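Lonorum House — Shared Kitchen Working Group
Minutes of the January meeting

Held in the second-floor kitchen, 4 p.m.
Present: representatives of the four tenant floors and of building services. Apologies were received from the Gedetti office.

1. Minutes of the previous meeting

Accepted with one correction. Item 6 should read "the drain under the left sink," with "right sink" deleted. The corrected copy replaces the one in the binder.

2. Matters arising

2.1 Drain. The trap under the left sink has been cleaned and refitted. No leak was found at the joint after a week of use. Closed.

2.2 Cabinet labels. The labels for the upper cabinets have been printed but not applied. The adhesive supplied with them does not hold on the painted doors. Building services will try a different backing. Carried forward.

2.3 Key to the dry store. One key is still missing. The lock will be changed if it has not turned up by the next meeting. Floor representatives are to check desk drawers and coat pockets in the meantime.

3. Countertops and tables

3.1 Heat and water marks. Two ring marks were reported on the long counter beside the kettle. They sanded out, but the finish is now thinner at those points and should not be sanded again. It was agreed that cups, bottles and pans are to stand on a coaster or trivet on all wood surfaces, including the tables. Cold bottles are included, as condensation was the probable cause of at least one mark.

3.2 Coasters. The cork type is preferred. The felt ones hold water against the surface and are to be withdrawn. Cork coasters are to be wiped and stood on edge to dry, and are not to go through the dishwasher. One floor asked whether the printed ones could be replaced with plain. There was no support for spending money on this.

3.3 Table by the letter backdrop. The light yellow table is used both for snacks and for small work, and the two uses have been getting in each other's way. It was agreed that the table stays available for both, provided that food items are returned to the kitchen side when the user leaves. The black fabric with the cut-out letters stays up. It is not to be used for drying hands.
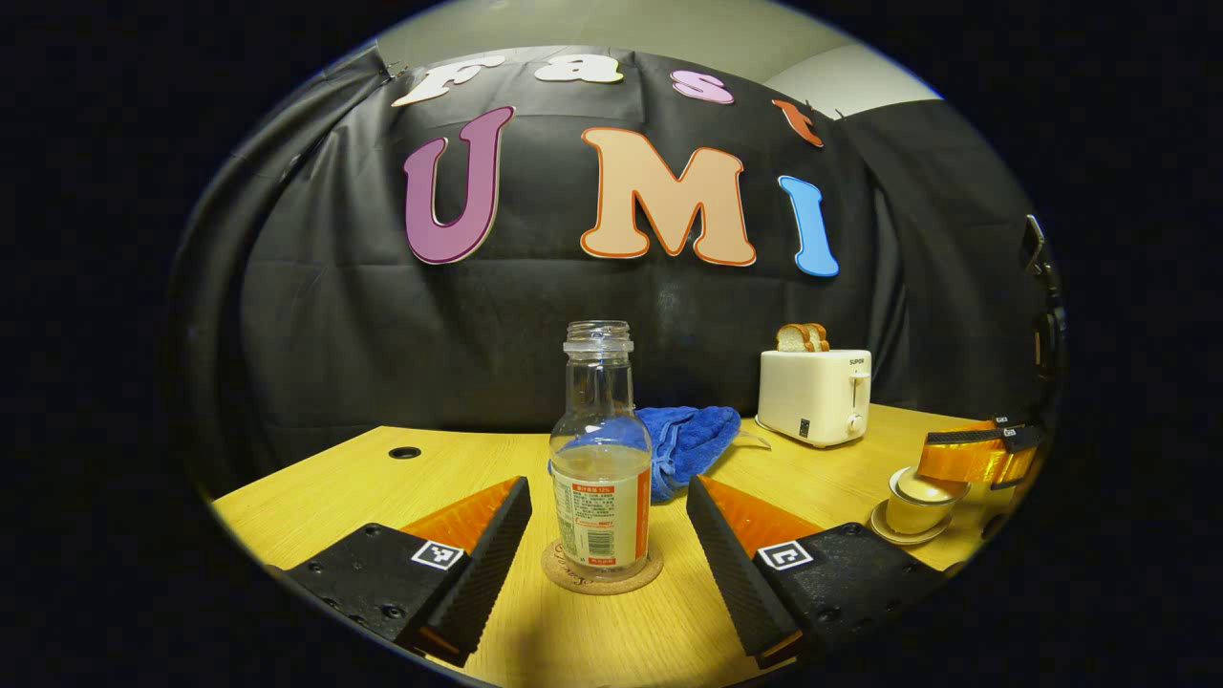
3.4 Toaster. The white two-slot toaster will stay at the back of the table for the present. The alternative position under the wall cabinet was rejected on account of the clearance above the slots. Paper, plastic and cloth are to be kept away from it, and it is to be unplugged before the crumb tray is taken out. Users are asked to remove their toast once it is done. Bread left standing in the slots goes hard and sheds crumbs onto the elements, and the next user then has to clear it.

3.5 Towels. Blue towels are for surfaces and white towels are for dishes. This has been the rule for some time but was never written down. A damp towel is to be hung on the rail and not left bunched on a table. Hooks were proposed as an addition to the rail. Building services will measure the side panel of the tall cabinet and report on whether it will take screws.

3.6 Loose packaging. Clear strips and wrap are easily missed on a pale tabletop and have been found in the sink strainer. They go in the small bin, which will be moved to the end of the table nearest the door.

4. Bottles and recycling

4.1 Glass bottles are to be emptied and rinsed before they go in the crate. A bottle with liquid left in it makes the crate heavier and spills when the crate is tipped. Labels may stay on. Caps go in the metal tin.

4.2 Open bottles. A bottle without a cap is not to be put in the refrigerator or left on a table overnight. The evening cleaner has no means of telling whether a clear liquid is water, vinegar or something for descaling. It was agreed that any uncapped bottle found at closing will be poured out and rinsed. One representative objected that vinegar is sometimes left out on purpose for the kettle. The answer given was that it should be capped and marked with tape. The objection was withdrawn.

4.3 Reuse. Glass bottles kept back for water are to have the original label soaked off first, so that the contents are not mistaken for the drink named on it. Bottles with narrow necks are hard to clean inside and should not be kept unless there is a brush that fits.

4.4 Crate capacity. The glass crate filled before collection in the last cycle. Collection cannot be made more frequent under the present contract with Rewi. A second crate will be placed in the corridor, below the notice board, on trial until the next meeting.

5. Small purchases

5.1 The sum available for kitchen items this quarter is 112 dollars. The following were approved, in order of priority:

Bottle brush, narrow
Cork coasters, one pack
Trivet, one, for the long counter
Rail hooks, subject to item 3.5

5.2 A request for a second toaster was deferred. The outlets along that wall share one circuit with the kettle, and the Inar maintenance desk has been asked to confirm the load it can carry. No further appliance is to be plugged in there until the reply is received. This includes the sandwich press now kept in the dry store.

6. Cleaning rota

6.1 The rota remains at four floors in turn, one week each. The floor on duty wipes the tables, empties the crumb tray and changes the towels. The refrigerator is handled separately at the end of the month.

6.2 It was noted that the crumb tray had been skipped in two successive turns. It will be given its own line on the rota sheet with a space for initials.

6.3 Used towels are to go in the laundry bag behind the door. Wet towels are to be hung first — the bag is not ventilated and the last load came out with a smell.

7. Any other business

7.1 The dishwasher salt light has come on. Building services to refill.

7.2 A request to bring the closing time forward was discussed and not adopted. The kitchen continues to close at 7 p.m.

7.3 The wall clock is slow. Battery to be replaced from the stock in the front office.

8. Actions

Building services: label backing (2.2), cabinet panel (3.5), second crate (4.4), salt (7.1), clock battery (7.3)
Floor representatives: search for key (2.3), circulate towel and bottle rules (3.5, 4.2)
Minute taker: revised rota sheet (6.2), purchase form (5.1)

The next meeting will be held in the same room at the same hour. The meeting closed at 4:50 p.m.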